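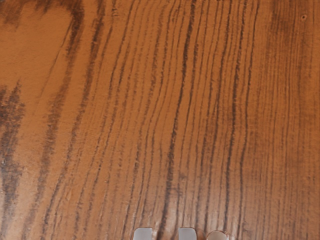
Figure 10. Wood tabletop, grain direction visible.

5. Care of the Table Finish

5.1 Routine cleaning

1. Remove dust with a dry cotton cloth. Wipe along the grain.
2. Dampen a second cloth with Prokden surface cleaner. Do not spray the cleaner directly on the wood.
3. Wipe the top, then the rim.
4. Dry at once.

CAUTION: Do not use ammonia, bleach or scouring pads. These dull the finish and void the Stakside surface warranty.
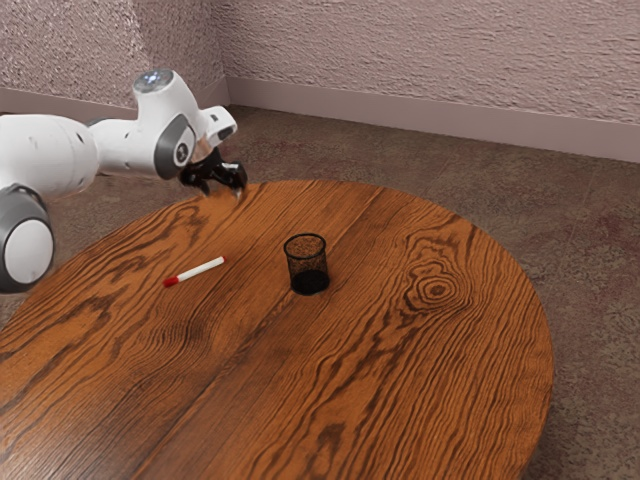 Figure 11. Oval table, top and rim.

5.2 Renewing the oil coat

Renew the coat each April, or when water no longer beads on the surface.

1. Clear the top and clean it as described in 5.1. Let it stand overnight.
2. Sand lightly by hand with the fine pad from kit 581. Stop at the rim — the edge profile is easily flattened.
3. Apply 50 ml of Nieto oil with a lint-free cloth.
4. Wait 10 minutes, then remove all excess.
5. Keep the table out of use until the next morning.

NOTE: Replacement pads are sold under part number 368.

WARNING: Oil-soaked cloths can ignite without a flame. Lay them flat outdoors to dry before disposal.
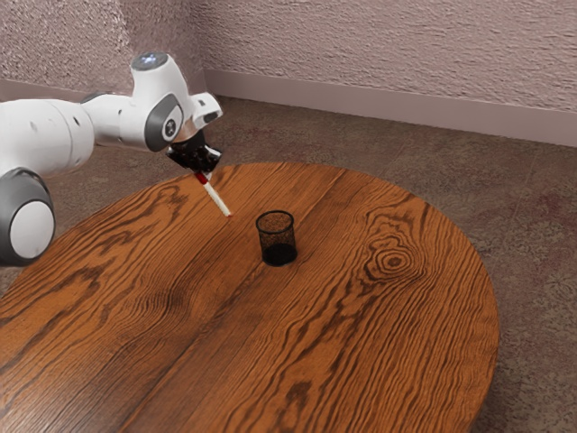 Can the oil be applied over wax?
Wax must be removed first with mineral spirits. Oil does not soak in through wax and will stay sticky.

5.3 Storage of materials

Keep the oil can upright, tightly closed and away from heat. Discard oil that has thickened.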